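March 2023
Notebook – kitchen manipulation, equipment planning for the next budget round

Picking up from the list on the whiteboard, which somebody has half wiped off. I'm writing it out properly so it doesn't get lost again. The question is what we buy this half and what we keep doing in simulation until October, when the second lot of money should come through.

What we have now: the sim licence (paid), two workstations, one of which is really a render box, and the old bench frame in the back lab. No arm of our own. The loan arm went back to Sundgate before Christmas and the mounting plate went with it. I've emailed about the plate. It was our plate.

Quotes in hand

Kendix – arm, controller, teach pendant. Quote valid for 60 days, freight not included. They will hold the price if we send a purchase order number, doesn't have to be the full PO. Pendant can be dropped from the quote but the saving is small and we'd want one the first time something faults.

Eltier – parallel gripper, flange adaptor, one set of flat pads. Spare pads are $680 a set. I asked whether that was per pad or per pair and it's per pair. Still a lot for what they are. The workshop might be able to cast our own in silicone, need to ask what shore hardness they can manage.

Aydoğan – bench and joinery. Kitchen run with a laminate top, cabinet carcasses, doors that open, no plumbing. $2000 for the basic run, delivered flat. Colour doesn't matter to us but the door pulls do, so I've asked for a sample pull before we agree to anything.

Sundgate – force-torque sensor, rental or purchase. Rental looks cheap until you add the calibration at each end. Waiting on the purchase figure.

Not quoted yet: safety scanner, cable carrier, e-stop for the second door, and whatever electrical wants for a new circuit.

Sim work, alongside the above

Going through the grasping tasks to see which ones actually drive the gripper spec. Long thin items are useful for this. They fit between narrow pads without much opening width, so stroke isn't what limits us there. Pad area and how much the held item can pivot are what I'd worry about on hardware. Sim contact is kind to us on pivoting and I don't trust it for choosing pads. 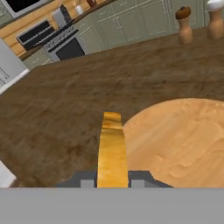 Do we need the wide-stroke version of the gripper to start with?
The standard one will cover the food and utensil tasks, and the wide version only earns its cost once we move to picking up appliances by the body, so it can wait for the October order.

Caveat on that: the flange adaptor is different between the two versions. If we buy standard now and wide later we pay for the adaptor twice. Asked Eltier if they would swap it. They said they'd look into it, so I'm budgeting for two.

Payload. This is the bit I keep going back and forth on. The smaller Kendix arm is fine for everything on the food list. Appliances push it. The gripper, adaptor and sensor all come off the rated payload before you pick up anything, and the rating is with the load close to the flange. A toaster held by its upper side has its weight hanging a fair way out from there. I weighed the one in the tea room on the parts scale – 1203 grams with the crumb tray in. Lighter than I'd guessed. The mass alone isn't a problem for the small arm. The moment at the wrist might be, depending on where it gets grabbed and how fast it's moved.

To do before deciding: put the real toaster mass into the sim asset (the default was whatever it shipped with, nobody had set it), rerun with the small arm's joint limits, log wrist torque, compare against the datasheet. Half a day if the logging script still runs.

Reach is the other one. With the base at the front edge of the counter, the back of the counter is comfortable and the far side of the sink is not. Could mount the base on a short rail. Could also just shift the bench. Shifting the bench is free, so I've drawn it both ways in the layout file (layout_v3, ignore v2, the outlet is in the wrong spot). 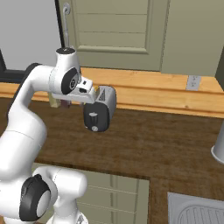 Fig. 2. Toaster in the gripper over the counter, sim kitchen.

Clearance to the backsplash needs checking on the real bench. Aydoğan's drawing has a flat panel with no lip. Anything with a ledge eats into the space for the forearm when the wrist is upright, so I'd ask them to leave it flat, or leave it off and let us fit our own.

Props. Cheap, but they add up and they always end up on someone's personal card. Proposing a small line for these in the budget so it's claimable: second-hand toaster x 2, cutting boards, salt and pepper grinders, a few bottles and small containers. Op shop for most of it. Cut the cords off the toasters and tag them before they go in the lab, otherwise they'll need test and tag and we'll be waiting on that.

Order of spend, as I see it today

First: Aydoğan bench. Longest lead time and everything else bolts to it or sits near it. Get the door pull sample first.
Second: Kendix arm, small version, if the torque numbers come back OK. If they don't, it's the bigger arm and the sensor gets pushed to October.
Third: Eltier standard gripper plus one spare pad set.
October: wide gripper and second adaptor, rail if we still want it, Sundgate sensor if not already bought.

Safety scanner isn't optional and has to sit in the first block somewhere. I've left it out of the order above only because there's no quote. Put a placeholder in the spreadsheet so the total doesn't look better than it is.

Loose ends
– Freight from Kendix, get it in writing, including the crate return.
– Does the controller need its own circuit? Electrical haven't replied.
– Service contract on the arm: second year is priced separately, check whether that can come out of operating and not capital.
– Sundgate mounting plate. Chase again.
– Floor loading in the back lab is on the drawing in the green folder, haven't looked yet.

Torque rerun is queued on the render box overnight. Spreadsheet is in the shared drive under equipment, tab called "draft 4".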